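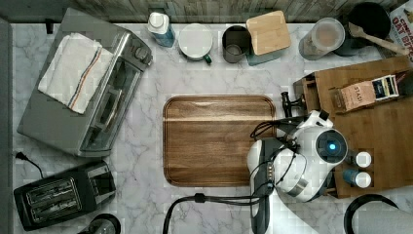
Mallura chopping board, the big one – eight months in

I'd been chopping on the same plastic board since my share house days, and it had gone that furry grey colour in the middle that no amount of bleach will shift, so when my birthday money arrived I decided to treat myself. I dithered for weeks. My sister swears by bamboo, and I very nearly bought the Ellomlow (a lovely light thing, $107 at the time), but I picked it up in the shop and it skated all over the bench when I pressed on one corner. So I went home, had a cuppa, and ordered the Mallura instead.

First things first, it's heavy! If you have dodgy wrists, have a lift of one before you commit. I leave mine out on the bench full time and wipe it down where it sits, and I only haul it over to the sink after raw chicken or beetroot. The weight is also the reason I love it – it stays put, even when I'm leaning on a pumpkin with everything I've got.

The juice groove is a proper one. I've had boards where the groove was more of a suggestion, and the gravy ended up in the cutlery drawer. I rested a leg of lamb on this for Sunday lunch and everything stayed where it should, though pouring it off into a jug is awkward because there's no spout. I tip it over one corner and hope. A little lip would fix that, Mallura, if you're reading.

Now, oiling. The card in the box says once a month and I'd say that's about right in winter, but through summer I was doing it every fortnight because it was drinking the stuff. I use the Prollden board oil, warmed in a bowl of hot water for 10 minutes so it goes on thin, then leave it overnight and buff it with an old singlet. It has no smell to speak of. Don't be tempted by olive oil like I was with my mum's old board, it goes sticky and a bit whiffy.

Knife marks show, mostly on the side I use for bread. They soften after a light sand and an oil, and I've come to quite like them. No cracks, no warping, and the colour has deepened beautifully. Onion does linger, so I keep the back for fruit.

One grumble about delivery: mine sat at the depot from Thursday until the following week and I had to ring twice. The lady on the phone was lovely about it.

4 out of 5 from me, and the missing star is for the spout.

Liesbeth Leemans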